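Guides > Shop floor > Bedroom displays > Monthly check
4 min read

Monthly check for made-up beds and room sets
Revised January by Blažena Říha

Do this on a Wednesday before opening. Go set by set and finish one before starting the next. Write OK, FIX or REMOVE against each line. A tick on its own tells the next person nothing.

BED AND FRAME
1. Push down on each corner of the mattress. It should not rock.
2. Slats seated, none cracked. Lift the mattress to look - feeling underneath is not enough.
3. Legs tight. Use the long Allen key from the Ferell box.
4. Headboard fixings tight both sides. Pull it towards you with one hand.
Comment: set 11 was marked FIX last month for a loose left bracket. Vilém Vávra refitted it. OK now.

UPHOLSTERY AND CUSHIONS
5. Run a hand along the top edge of the headboard. Staples work out on shaped ones first, in the dips between the curves.
6. Seams on printed cushions closed, zip pullers tucked in. Children pick these up, so any split seam is REMOVE.
7. Fire label present on every upholstered piece. No label, off the floor the same day.
Comment: two Surketti cushions had labels cut off. Both taken down, replacements ordered under line 656.

LAMPS AND WALL LIGHTS
8. Flex runs behind the bed and is not trapped under a leg.
9. Shade straight and clear of the bulb.
10. Floor lamp stands without leaning. Knock it gently at shoulder height.
11. PAT sticker in date on anything with a plug.
Comment: Cieślak lamp in set 14 had its flex across the walkway. Moved and clipped.

WALLS, PANELS AND DOORS
12. Glass and translucent panels: no chips, trim firm along the full length.
13. Double doors open fully. A chair at the foot of a bed must not narrow the way out.
14. Nothing hung from wall lights.
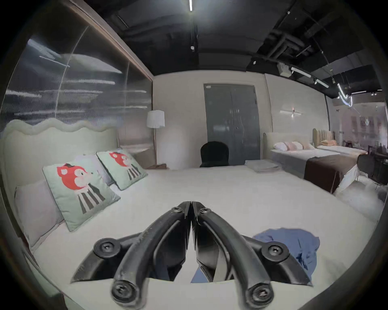

SURFACES AND LOOSE ITEMS
15. Cloths off the mattress before opening. Blue are for dusting, yellow for glass.
16. Throws and towels folded at the foot, not trailing on the floor.
17. Bedside tables: nothing that can roll or break.
18. Mattress top clean. Report marks, don't scrub them.
Comment: Visier spray leaves a ring on white covers. Use water only.

Sign the sheet and leave it in the tray at the desk.

Comments (3)

Ginette Bouvier
Could line 13 have a minimum gap in it? We go by eye at our branch and everyone's eye is different.

Blažena Říha
Use the width on your own fire plan, Ginette. It varies by building so I left it out.

Zdeňka Ševčík
Line 5 is a good one. Found a staple sticking up on a scalloped headboard this morning.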